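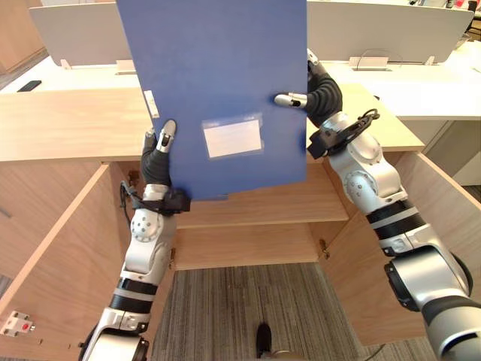

Blue file box, label still blank

Keeping paper after the move: what do you throw away?

buppha_s
Posted 2022-12-19

Hello everyone. I am new in this part of the forum, I usually read only the allotment section. We moved to Laltbridge in June and I still have the household papers in boxes. Now I finally have a cabinet for them and I want to do it correctly from the beginning.

My question is how long you keep things. I have electricity bills from two apartments ago, all my pay slips, instruction books for machines we sold, and letters from the bank which say only that the bank has a new logo. My husband says keep everything, it costs nothing. I think it costs a shelf.

Also, do you sort by year or by subject? I began by year and already I don't like it.

Buppha Suwannarat

yurko_k
By subject, always. When the boiler breaks you don't ask yourself in which year you bought it, you ask where the boiler paper is. Inside each subject I put the newest in front.

For how long: house papers and anything about pension, forever. Tax, I keep as long as the tax office can ask, and you must look up this number for your own country and not trust a forum. Bills, until the next one arrives and shows that the old one was paid. Instruction books go out together with the machine.

Dhillon_J
I don't agree about the bills. In my old apartment the water company wrote to me that I owed 874 for a period when I didn't even live there. The only thing that saved me was an old final bill with the meter reading on it. If I had thrown it away "when the next one arrives", I would have paid. There was no next one, I had moved out!

So my rule is that the final bill of every address stays. The others between can go.

yurko_k
A final bill is a special case, I accept that. But people read a story like this and then they keep every bill for 15 years. My father-in-law did exactly so. When we cleared his house we found the guarantee for a radio and could not find his insurance policy.

Ritu Solanki
I am by year and I will defend it a little. I work for myself, and my accountant wants one year in one box. If I sort by subject I must take everything apart each spring and put it back afterwards. For a person with a salary the subject way is probably better.

Buppha, maybe you can do both? Permanent things by subject (house, health, school, car) and one box for the current year where everything else falls in. When the year is finished you go through that box on one evening and most of it goes to the shredder. 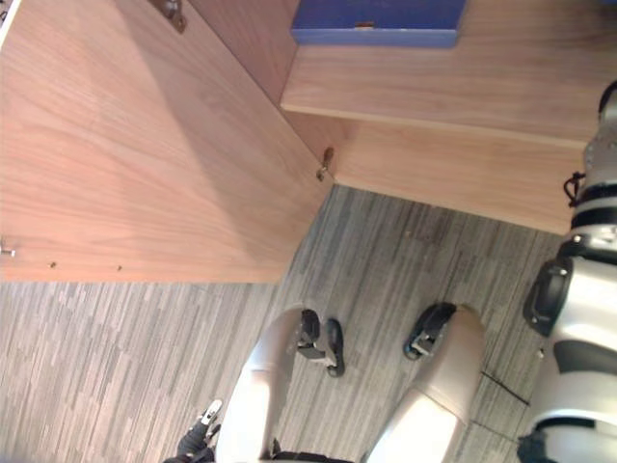 About the cabinet, please check the depth before you buy more boxes. I bought mine first and the boxes after, and the door would not close by the width of a finger. Also put the heavy ones low. Paper is much heavier than it looks, and my upper shelf has a belly now.

buppha_s
Thank you, this mixed method sounds good for us. I measured last night and the depth is enough, but I have to turn some boxes with the short side to the front.

Do you write on the labels by hand or print them?

r_vishwakarma
Pencil for the first months. You will change your mind about the subjects, everybody does. I had "Home" and "House" as two separate boxes and my wife asked me every week what was the difference. I could not explain it.

And I will say the unpopular thing: why paper at all? I scanned everything in two weekends with the app from Listudis, 1417 pages, and I kept only one thin folder of originals. Certificates, the deed, the will. I can search for "boiler" and it is there.

Dhillon_J
And when you lose the password, Ramesh? Or the company closes? My photos from the old phone are on a service which does not exist any more.

r_vishwakarma
Two copies, one on a disk at home and one at my sister's in Tistitport. A house can also burn, you know. Paper has no second copy unless you make it.

yurko_k
Scanning is fine for searching. But my bank refused a printed scan last year and wanted the original, with the stamp. So please ask before you shred, especially for papers from another country. For an immigrant family this is a serious matter – I would never destroy a birth record or a diploma, also not the ugly translations.

Ritu Solanki
Agree with Yurii on that one. The translations were almost more expensive than the documents.

buppha_s
We have the same kind of papers, so they will stay, in their own box. The logo letters went out this morning. My husband has saved one of them "for history".

I will begin with the pencil. One last question, does anybody know if the dividers from Vanhove have holes for four rings or only two? The shop page does not say it.

Dhillon_J
Mine have two, but I bought them long ago. Ask the shop.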